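4.2 Glare and surface finish

Households in the Sterthorpe survey were asked which surfaces bothered them on bright afternoons before any film was applied. Of the 560 homes that answered, most named television screens and countertops, and a smaller group named appliance doors. Karaki and Matar found the same order in their June visits, although their homes faced west and had larger panes.
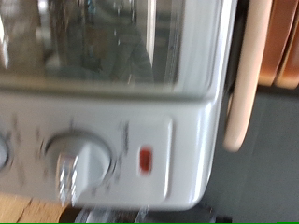
Figure 5. White toaster oven with a bright vertical glare near the left edge of the door glass.

Frosted film spread the incoming light and was rated higher than clear sun control film in kitchens. In living rooms the ratings were reversed, mainly over loss of view. Patterned film fell between the two in both rooms. We did not test embossed film, as Gandura could not supply it in the widths we needed.

Fifteen homes removed the film before the second visit and are left out of Table 3. Restrepo repeated the ratings with those homes included, and the order of the films did not change.

Last updated: Apr 17, 2024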